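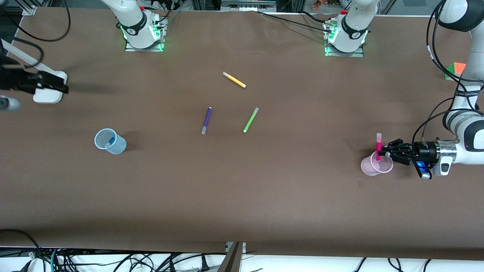 Two-arm station, marker and cup task. The left arm holds a pink marker at the pink cup.

Teleoperation Operator, Part Time (Data Collection)
Urkura Manipulation Group, Odari site
Posted October 12, 2022

Urkura is hiring operators to record demonstrations on two-arm tabletop stations. The recordings are used to train control policies for sorting, placing and handover tasks. There are 8 openings. Contracts run through the end of December, with extension possible.

Duties
Operators drive both arms from a seated console and complete each task as written on the task sheet. A typical sheet calls for markers to be picked from the table and placed in cups, with start positions changed between episodes. Operators reset the table, mark each episode as success, failure or discard, and enter a reason code for every discard. Failed grasps followed by a clean recovery are kept. Episodes with a collision or a dropped control link are discarded.

The current task set contains 142 task sheets. Each operator is assigned 17 of them at the start and rotates after review.

Requirements
Steady use of both hands for sessions of up to two hours, with breaks between sessions. Normal or corrected vision, including the ability to tell colors apart. Ability to follow written instructions exactly and to log errors in English. Prior work with robots is not required. Experience with Nekov consoles is useful but will not replace training.

Training and pay
Training is paid and takes three days. It covers console controls, emergency stop procedure, arm homing and labeling rules. Operators record on their own after passing a check by the shift lead. Pay is $19 per hour during training and after. Shifts are four hours, morning or afternoon.

How to apply
Send a resume and a short note stating which shift you can work to the hiring desk at the Odari site. Use the subject line "Asfaw operator"; Asfaw is the project name for this collection. Selected applicants will be invited to a 30-minute trial at a console.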